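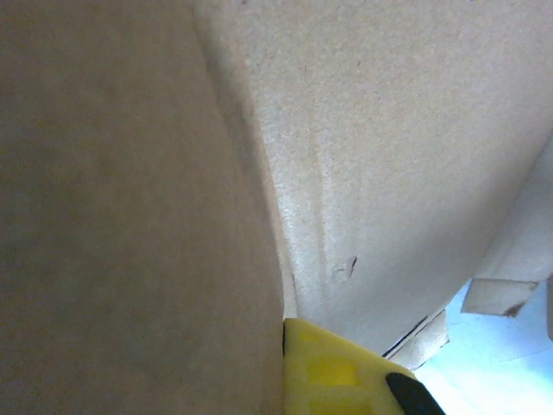
Plain brown cardboard, close up.

Wevberg > Our story > About us
21 June 2022, by Ans Coppens

Hello! I'm Ans, and I run Wevberg, a small packing shop that does boxes and the bits that go with them. I started in October with 600 boxes in my sister's garage and no shelves (do not stack flat-packed card on a damp floor, I lost 40 that way). We've got a proper unit in Pameck now, and there are 18 sizes in the range.

I'm fussy about folds. A good box bends where you want it to, and the side panels should stand up by themselves while you fill it. We do mark our seconds down, so if a scuff or two doesn't bother you, ask for those, they're grand for moving house.

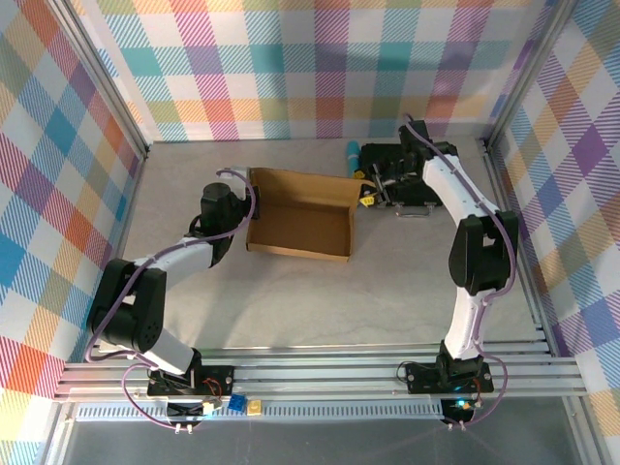
An open box on the worktop, with a black case behind.

Most of our regulars send out awkward things: lamps, jars, the odd trombone. Quách, the tea shop two doors down, has been buying from us from the start, and Vustau takes the long ones for its blinds. Bring your item in and we'll try it in a few sizes before you buy, no charge and no minimum order. Parking's round the back!

Wevberg, Unit 18, Pameck | Contact us | © Wevberg | Back to top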